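Por fin hay flores en la pared (¡y polillas!)

Llevaba meses queriendo escribir esta entrada y por fin puedo.
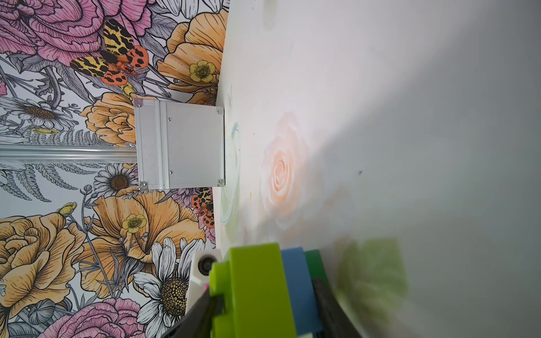 Valbona Perić
Autora del blog, empapeladora de fin de semana

¡Qué ganas tenía de papel pintado! Los que me leéis desde hace tiempo sabéis que vengo de una casa enteramente blanca, con paredes blancas, cortinas blancas y hasta tazas blancas, y que cada primavera juraba que iba a cambiar algo. Pues ha sido en abril y ha sido a lo grande.

El diseño lo encontré en el muestrario de Dodberg, una tiendecita de papeles a la que entré solo para resguardarme de la lluvia (sí, claro). Pasé páginas y páginas de rayas discretas y de pronto apareció este jardín dibujado a línea, con sus contornos negros y el color puesto con suavidad, como las láminas de un libro antiguo de botánica. Me enamoré de las flores naranjas, esas que parecen amapolas, con los pétalos llenos de rayitas y un botón de oro amarillo metido dentro. ¿A quién se le ocurre poner una flor dentro de otra? ¡Me encanta!

Y luego están las polillas tigre. Alas delanteras color crema con rayas negras, las traseras de un rojo anaranjado con puntos... Mi vecino Ihor Nazarenko, que vino a ayudarme un viernes por la tarde, no las vio hasta que llevábamos media pared y pegó un grito que todavía nos reímos.

Lo de colocarlo tiene su miga. El dibujo es tan denso que las juntas se disimulan bien, pero hay que casar los tallos con mucha paciencia. Compramos 5 rollos y sobró casi uno entero, que ya tengo reservado para forrar cajones. La cola fue de Lavoie, de la que se da directamente en la pared, y hay que dejarla reposar 10 minutos antes de acercar la tira. Nosotros la primera vez no esperamos nada y tuvimos que despegarla y volver a empezar - con una peonía (o rosa) enorme de color rosa doblada sobre mi cabeza.

Al lado he dejado el blanco, con apenas una rosa melocotón y algo de verde, y menos mal. Con tanto pétalo, tanto helecho gris y tanta margarita, el ojo agradece un sitio donde descansar. Pensé en pintarlo de verde salvia, incluso compré una muestra, pero de momento se queda en el armario.

Si tenéis papeles atrevidos en casa, contádmelo en los comentarios, que ahora miro el pasillo con otros ojos.

© Valbona Perić | Contacto | Volver arriba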